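How to run the gripper table at an open day

Notes from the August one at Gomthorpe, typed up fast before I forget. We had 200 visitors through, 6 people on shift. Use what helps, skip the rest.

Before the doors open

Charge everything the night before. Both grippers, the spare pair, the tablet. Label the chargers, ours got mixed up and we lost the first slot.

Check the cube markers on the grippers. Clean faces, nothing peeling. If a corner lifts the tracking goes jumpy and you'll spend the morning blaming the software. Wipe with a dry cloth, no spray.

Tape the cables. Then tape them again by the door.

Pick one job and stick to it. We wrote a list of nine and ended up using two. Bottles to a marked square on the table is good for kids. Things in and out of the cabinet is better for adults, they underestimate it.

Running a turn

1. Show it once yourself, slow. Don't talk while you do it.
2. Hand over the grippers one at a time. Left first.
3. Let them open and close on nothing for a bit. Everyone squeezes too hard.
4. Start the recording only when they're facing the job. Call out "go" so they know.
5. One try, maybe two. Then swap. Four minutes a turn is plenty.
6. Save, name the file, next person. Name it straight away!! We had 31 files called test.

Long sleeves get rolled up. Big rings off. Bracelets are fine if they're thin.

Cabinet job

Door open all the way before you start, not halfway, or elbows hit it. Use the lower shelf for round things and keep the upper one for stuff people only look at. Stand square to the shelf, arms out in front, grippers level. Go in with one, steady with the other. Back out the same way you came in, most of the knocks happen on the way out.

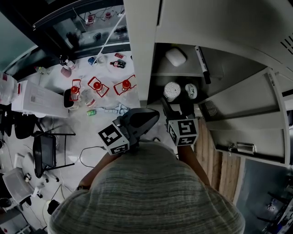 Csaba Simon wrote back after reading the draft that four minutes is too tight for the cabinet, he'd give six and cut the second try, and that the left-handers should get to pick which gripper they start with. Fair. Changed on the Mulari sheet, not changed here yet.

Afterwards

Count the good recordings before you pack up. We kept 139. The rest were false starts, or someone waving at their mum.

Copy to two drives. Check that one of them opens on another machine.

Put the bottles back in the box they came in, caps on. Grippers go in the foam, fingers closed. The Uvuretti case has a stiff left catch so push it untill it clicks.

Sign-up sheet for the next one is on the Gulyás page, bottom link. Bring tape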